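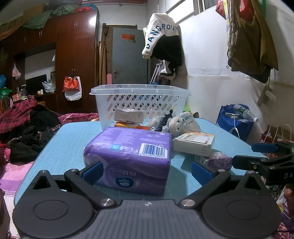
Nouhaila Ouali says she knew something was off when the robot tried to hand a box of tissues to itself and missed. It had two arms, both in good working order. The right one reached for the pack, lifted it a little way off the table, and let go over the spot where the left one would have been if the left one had not been busy closing on air at the other end. Then both arms went home, and the screen reported success.

That was the first week of December. By the end of the second, the test bench at Lestirico had gone through 16 boxes of tissues and one pressure sensor, and a dent in the table had acquired a strip of tape and a nickname I can't print.

The robot had learned its manners from people. Lestirico's method is to put a gripper in each of a person's hands, sit them down at a table in an ordinary home, and record them moving ordinary things, the tissues and the medicine and whatever else was on the shelf. Do that enough times and the software gets a fair idea of how to tidy up. The project, called Brolovska for reasons that three people explained to me in three different ways, had 1,853 recordings by the time the trouble started.

Of those, 347 had the hands the wrong way around.

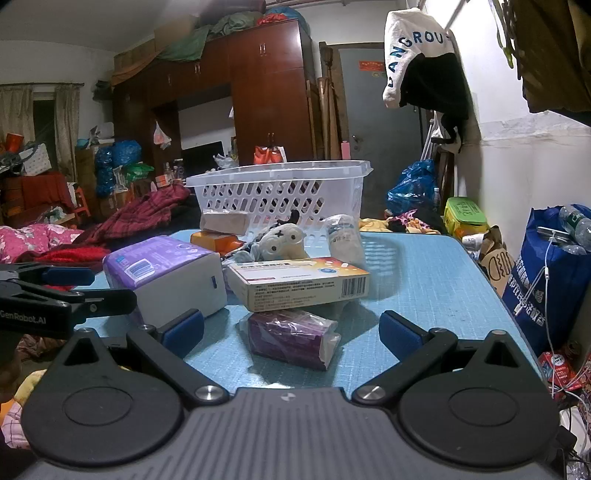
The people holding the grippers had done their part. The mix-up came later, in a small script that gave each recording a left and a right according to which file arrived first. For months the left file always arrived first. Then someone moved the uploads to a faster machine, and it became a matter of luck.

Rafsan Wanigasekara wrote the script and is a good sport about it. "It was four lines long," he told me. "I had tested two of them."

A robot fed on mixed-up hands doesn't fail all at once, which would be kind. It passed most of the one-handed checks. It only came apart when the arms had to meet in the middle, and there it could swing across the bench with real force. Nii Eshun was leaning in to straighten a box when the left arm came over and caught his sleeve. He got a torn cuff and a day of advice from coworkers. The emergency stop worked fine once he could reach it, and it has since been moved to the front of the bench.

The repair took an afternoon. Each gripper now stamps its side on its own file, and the arms run at a quarter speed until a new model has passed the handover test. Going back through the old recordings took until nearly the holidays. Ouali did a lot of it herself, watching pair after pair of hands and writing down L or R.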